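The Second Life of Yesterday's Loaf

By Bianka Boros
November 2023

The bread at Salcedo sells out by ten in the morning, and I have never once wanted to eat it at ten in the morning. I want it the next day, when the crust has gone a little leathery and the crumb has tightened up, cut thick and toasted until the edges are nearly too dark. Fresh bread is lovely. Toast is what gets me out of bed!

Two slots, a silver shell, and breakfast

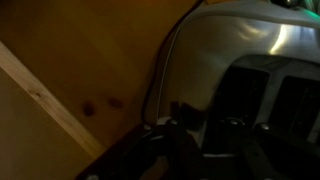
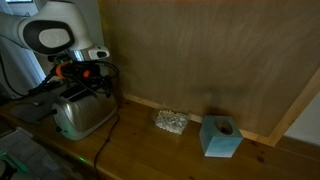
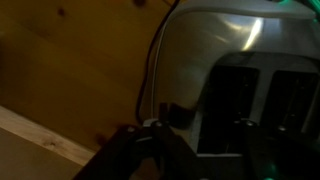
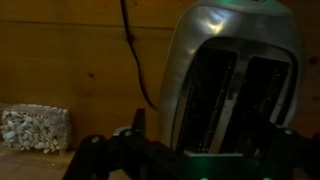

I say this as a warning, as I went to Trekville to write about sourdough and came home with a notebook full of old bread. Salcedo sits on the corner across from the hardware store, in a narrow building that used to sell shoes, and Settimio Caruso has been baking there long enough that some of his first customers now send their grandchildren in with the money. He makes 107 loaves a night. I asked why 107, and he told me that the oven holds 100 and the other seven go in afterward, while it cools, for the people who live upstairs and complain about the noise.

The loaf everyone comes for is the country white, which has a bit of rye in it and a long, slow rise in the cold room. It has a crackly crust and big, uneven holes, and on the first day it's almost too wet to toast well. The outside burns before the middle has given up its water. Caruso knows this and has a speech ready about it.

"You wait one day," he said, thumping a loaf with his knuckles. "Two is better. Three, you have to cut it thinner, but then the butter goes all the way through."

So we tried all three, standing at the back table with our coats on (the bakery door stays open to let the heat out, even in November). The day-old slice was springy in the middle, with a crunch that stopped just under the surface. The two-day slice was the one I'd drive back for. It had gone brown right across, even around the holes, and it tasted of malt and hazelnuts and a little bit of smoke. The three-day slice was close to a cracker, and he ate most of it himself with salted butter and a spoonful of his sister's plum jam.

There's some kitchen science in this, and it's fun stuff. Bread goes stale mostly as the starch in it firms up and turns back toward crystals, and heat loosens it again. The browning is a different business: sugars and proteins reacting on the surface once it's dry enough to get properly hot. An oven set at 300 will dry a slice out long before it gives you much color, and that's exactly what you want for crumbs or croutons, and exactly what you don't want for breakfast. Toast needs fierce heat and a short stay.

Please don't put your loaf in the refrigerator! It stales faster in there than on the counter. Wrap it in a cloth for the first couple of days, cut side down on the board. If you won't finish it, slice the whole thing and freeze it, and toast it straight from frozen. I did this with half a country white when I got home and was still happily eating it two weeks later.

The other loaf to look for is the Nanutberg, a dark, square rye that Caruso bakes only when the weather turns. He got the recipe from a baker he worked for as a teenager and has changed it, he admits, more than the man would have liked. It's packed with sunflower seeds and sweetened with beet syrup, and it takes two rounds of toasting at least. Sliced as thin as you dare, it comes up crisp at the corners and chewy in the center. I had it with cream cheese and a lot of black pepper, then again with a fried egg, and then I bought another one for the train.

What surprised me most was how many people in Trekville had strong feelings about all this. A woman waiting in line told me she rubs her toast with a cut tomato and skips the butter. The man behind her looked pained. At Stunimo, the café two doors down, the menu has a whole page of toast, 42 kinds if you count the sweet ones, and every slice comes from whatever Caruso didn't sell the day before. Try the one with sardines and pickled onion. The cinnamon one is good too, heavy on the butter, with the sugar melted under the broiler until it sets like glass.

Salcedo opens at six and closes when the shelves are bare. Day-old loaves are half price, in the basket to the left of the register, and you'll want to get there before the café does.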